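Ok so quick one, dinner is on and I said I'd write this up before I forget it all.

People keep asking me what it's like now at Remberg since the arms came in. Short answer: quieter. Longer answer, sit down.

When I started, the packing room was 12 of us on two long benches and the radio. Homewares mostly, bowls, ornaments, the odd thing you couldn't name. You picked it up, turned it over, wrapped it, boxed it. Fifty an hour if the tape gun behaved. My wrists knew about it by the end of the shift. Nobody misses that bit, I certainly don't.

Then in January we got told Lodetel would be putting in the picking system. Big meeting, bad biscuits. No one would lose their job, they said, and so far that's held, I'll give them that. But the job went and changed its clothes while we were stood there. I used to be a packer. My badge now says "cell support". Angeliki Alexiou had hers a week before me and we both laughed at it and then stopped laughing, bit of a funny moment.

What I do most mornings now is sit at a screen with a tea and go through grips. Everything gets tried in simulation first, before the real arm is let near real stock. Made-up bowls, made-up tabletops, the fingers going in over and over. I watch, I say yes or no, and if it's no I have to say why from a list of reasons. The list was written by someone who has never packed anything. "Contact uncertain" is my least favorite, sorry, favourite, the spell checker is American and so is half the software. Contact uncertain covers everything from nearly had it to nowhere near.

So, the gripper at its practice, both from the one batch:
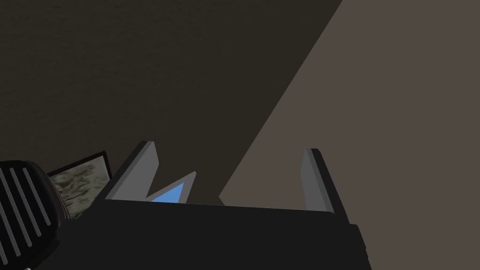
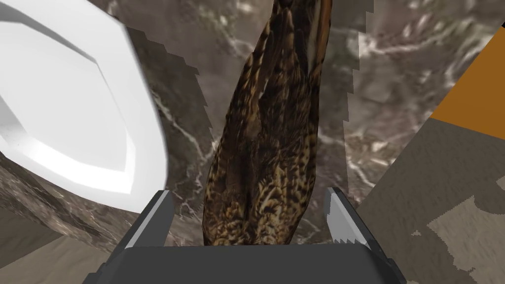 Savvas Kourkoulas reckons I'm talking the skill out of my hands and into their machine, one tick at a time, and that they ought to be paying us extra for it. He's said as much to the managers, twice, and both times they wrote it down and went away.

I go back and forth on it. He's got a point about the money. We got a pay bump when the badges changed but it was for "flexibility", which I think means shifts. Nothing for the knowing. And there is knowing in it, that's what surprised me. I'd never once thought about how I pick up a bowl until I had to explain to a young man from Lodetel why I wouldn't pinch it at the rim. Took me ages. I ended up just doing it in the air with my hands and he wrote "grips lower" in his notebook. Well, yes. Sort of.

Other things that are different, in no order:

The breaks. Used to be everyone at once, now it's staggered so there's always someone minding the cells. I eat with the same two people every day. I hadn't spoken to the far bench lot in weeks until the leaving do.

My eyes get tired instead of my wrists. Had to get glasses. Work paid for the test, not the frames.

The radio went, because of the alarms. You need to be able to hear them.

The new starters. They get trained on the screen first and the bench second, if there's time. One lad at Stefanou, same set up as ours, told me he'd never wrapped a thing by hand. I showed him the corner fold on a napkin. He was made up with it.

I'm not moaning, or not only. Some of it I like. It's warm, I sit down, and there's a small daft pleasure when a grip you said no to comes back the next week done properly. You feel like you taught somebody somthing. Then you remember it's an arm.

There's talk of a second line going in at Gernholm and they want people from our site to go over and help set it up. Travel paid. Angeliki has put her name down. I've got the form on the fridge and I've to hand it in by 2nd December, so if anyone's worked over there tell me what the canteen is like and weather the bus still runs late.

Right, the rice is sticking.

Recent posts
New glasses, same face
Rice, again
The leaving do, what I can remember of it
Bench shoes: a review

Contact: use the form | © All words mine, ask before borrowing | Back to top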